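Why I Still Want Kitchen Machines With One Knob
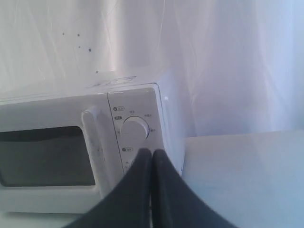 I moved to this country with two suitcases and a dictionary, and the first thing that made me feel stupid here was a stove. It was in the apartment I rented in Flokorar, on the third floor. The stove had a glass panel, and the panel had words which appeared only after you touched the correct empty place. My dictionary did not help me, as I could not look up a word that I could not see.

I have thought about this stove for many years. My opinion is that things we use every day should be simple enough for a tired person, and I think most of us are tired persons when we come to the kitchen.

My grandmother cooked for 40 years on a burner with one knob. She did not read well. She knew the knob by its place, a little before the top for rice, a little after for soup. When she became old and her eyes were weak, her hand still knew it. I do not believe a hand can learn a glass panel in the same way. My fingers slide and I must look every time.

Last December I went to buy a new rice cooker at Núñez, the big store near the bus station. The young man there was very kind. He showed me the Kunon, which has 80 programs. I asked him which ones he uses at home. He thought for a moment and said two, maybe three. I asked if there was a model with only these, and he told me that such a model exists, but the store does not order it anymore, people think it looks cheap.

This word "cheap" made me a little sad. A knob is not so cheap to make well, I think. It must turn with the right weight and stop where it should stop. My sister has a Wuvby mixer older than her son, with a switch that goes click in a way I like very much. She dropped it once on the kitchen floor and we glued the cover, and she still makes her cakes with it.

I should be fair. My neighbor cannot hold small things because of pain in her joints, and for her a light touch is better than a stiff knob. Also a timer that shows exact minutes is useful for bread, I admit it. I do not ask that all panels disappear. I ask that the simple model stays in the store, on the same shelf, and is not made from worse parts than the other one.

There is also the question of repair. When the panel of my stove stopped answering, the repairman came after 7 days, looked at it and said the whole top must be changed. I paid, of course -- the apartment was mine by then. The new panel has a child lock. I have no children at home, but it locks me out when I wipe it with a cloth, and then I stand there with my wet cloth and wait.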